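Okay it's 2/11/22, it's Friday night, and I'm finally doing the big thread on the arm build. Grab a snack, it's long.

Where we left off: I had a pile of printed parts, a power supply that hummed, and a gripper that closed fine but opened whenever it felt like it. Three of you told me it was a firmware problem. It was a screw.

The screw in question holds the horn onto the servo. I'd used one from the wrong bag and it was a hair too long, so it was bottoming out before it clamped anything. Swapped it, and the gripper has opened every single time I've asked it to.

For the new people: this is a desktop arm, six joints counting the wrist roll, two-finger gripper on the end. I'm building it in my kitchen and partly at the shared shop over in Dusthorpe when I need the drill press. The name is Adska. No, it doesn't stand for anything. I liked how it sounded.

Shoulder joint first because that one ate most of January. The stock design has a single servo holding up the whole arm and it sags. You tell it to hold at horizontal and it kind of sighs and drops.

So I went to 2 servos on the shoulder, one on each side, wired to move as mirror images. If you do this PLEASE check your directions with the horns off first. I did not, and they fought each other for a few seconds and I smelled it before I heard it.

Both servos lived. The bracket between them did not – it split right down a layer line. Reprinted it lying on its side with 60 percent infill and it's been solid.

Wiring! I hate wiring! I ran everything down the outside of the forearm with zip ties at first and every time the elbow folded it tugged the wrist connector loose. Now there's a loop of slack at the elbow and the cable goes through a little printed saddle on the back. Ugly as anything, works great.

The controller board is a Promholm. I got it secondhand from the parts shelf at the shop and it came with zero documentation, so a lot of my evenings have been poking pins and writing down what twitched.

If anybody else has one of these, the power rail for the servos is NOT tied to the logic rail unless you add the jumper. I would like the two evenings back that I spent learning that.

Somebody asked about cost. I'm at 188 dollars so far, and that includes the servo I cooked in November by leaving it stalled against a clamp while I made dinner. It doesn't include filament because I refuse to think about filament.

Okay, calibration, which is the part I've been putting off writing up. Each joint needs a zero, and you find it by moving the joint to a known position and saving whatever number the servo reports. Simple until you remember the horns only fit on in steps. You're always a few degrees off and you have to fix the rest in software.

I made a little paper protractor for each joint and taped it on. Then I'd eyeball it, save it, move away, come back, check again. The elbow took me four tries. The wrist roll took one and I felt like a genius for the rest of the day.

The gripper camera is my favorite thing on the whole build. It sits up by the wrist looking down past the fingers, so what it sees is pretty much what the arm is about to grab. I've been saving a still whenever I park the arm over the table so I can check that the aim hasn't drifted.

The fingers are version four, by the way. One through three were too skinny and flexed outward when they closed on anything heavier than a sock. These are wedges, wide at the bottom and thin at the tips, and they barely bend. Printed in black because that's what was on the spool.

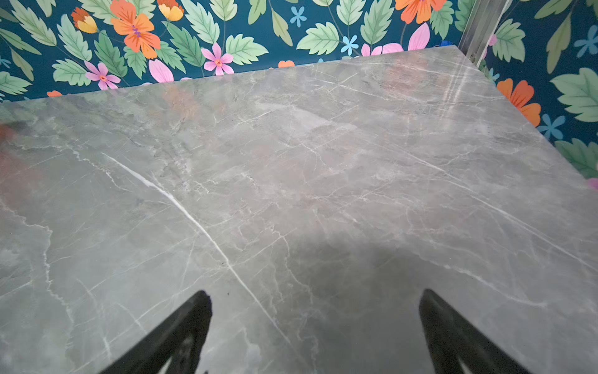

Finger spacing is what I've been fussing over tonight, with the gripper parked wide and nothing between the tips. I want the gap centered in the camera view so the software doesn't have to carry an extra offset around. Lining it up by eye goes a lot quicker with something to sight against, and that bright white vein in the marble running down just right of the left fingertip has turned into my favorite landmark. The busy veining is going to be a headache when I get to finding objects by contrast, and so is the shadow the arm throws across the middle, so I'm thinking a plain placemat for that stage.

Shiny surfaces in general, ugh. If you've done object detection over a glossy tabletop and have a trick that isn't "buy a different table," my replies are open. I've seen people suggest a polarizing filter and I might try taping a cheap one over the lens.

The wallpaper has fans, I've noticed. Yes it's staying. Teal with giant orange flowers forever.

Next up is pick and place. The plan is 15 grabs in a row of the same wooden block from the same spot, no cheating, and I only move on to random spots once it gets all of them. My best streak so far is six and then it nudged the block sideways and closed on nothing very confidently.

After that I want to swap the gripper pads. Right now it's bare plastic and things slide. I have some bike inner tube I'm going to cut up and glue on. I also have a sheet of silicone from Kovács that's way nicer, but I'm scared to cut into it until I have the shape right.

Files: I'll put up the shoulder bracket and the cable saddle this weekend. The fingers can wait until March because I keep changing them and I don't want you all printing a version I hate.

Also, a few people asked if it can run off a laptop charger. Mine can't! Two shoulder servos starting at once pulls the voltage down and the board resets. Get a real supply – and put a fuse on it.

Going to go run the wrist through its range one more time and then bed. Will post the streak if I beat six.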